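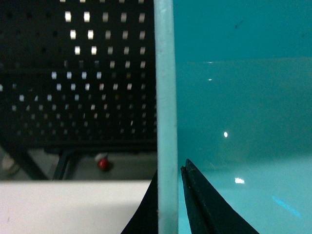

Black perforated panel at the end of the bench, with a white work surface in front.

Setting Up a Small Parts Bench with Crates and Trays

Most small-parts trouble comes from having no fixed place to put things down. The setup below is the one I use in the workshop at Stivinby, where we sort screws, clips, knobs and fittings for repair jobs. It doesn't need much floor space and most of it can be bought used.

Start with the panel

A perforated metal panel is worth having even if you hang very little on it. Ours has small square holes, so check that your hooks match before you buy a bag of 100. Hooks made for round holes tend to wobble in square ones. Keep the lower rows clear. Anything hung too low gets knocked off when you slide a tray across the bench.

Sweep under the bench before you stop for the day. Small round parts roll a long way on a hard floor, and they are much easier to find before the next job adds more.

Put a tray inside the crate

Big crates are good for carrying and bad for small parts. Things slide into the corners and end up under each other. A shallow tray set inside the crate fixes most of this. Pick one smaller than the crate, with a gap you can get your fingers into - otherwise you have to tip the whole crate to get the tray out.

A light-colored tray is best. Dark screws show up well on pale turquoise or white, and very badly on navy blue.

Stack crates of the same make where you can. Crates from different makers may look alike and still not lock at the rim. We keep our stacks low, and nothing over 6 pounds goes in a top crate. A flat piece of cardboard makes a good enough lid, and you can stick a label on it and change it when the contents change.

If you have a roller conveyor, a long foam board laid over the rollers gives you a place for a compartment tray.

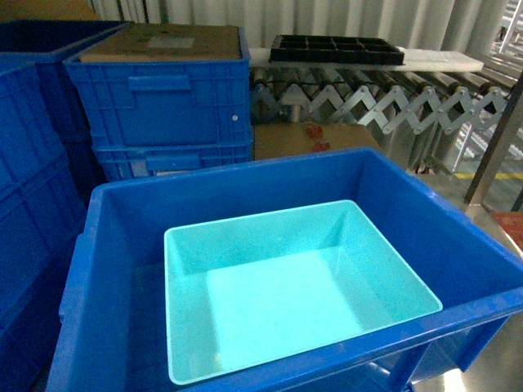
Keep the work surface plain

A flat white top makes it easy to spot a dropped washer. Wipe it with a damp cloth and a drop of dish soap, then dry it. Skip the scouring pads - they leave scratches that hold grease.

Use one tray per job and stand it on the left if you are right-handed, so your good hand is free for tools. Bring over only the parts you need. When the job is finished, the leftovers go back to their compartments and the tray goes back empty. I sorted 237 loose screws in August after skipping that step for four weeks, and it took most of an afternoon.

Wash plastic trays in warm water. Very hot water can warp thin ones.

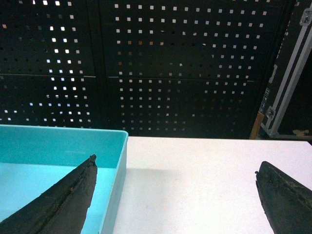
Noémie Marchal writes that she lines her trays with a thin rubber mat, which keeps small springs from bouncing out. She cuts the mat a little short on one side so it lifts out for washing, and she gets 4 liners from one roll of drawer mat.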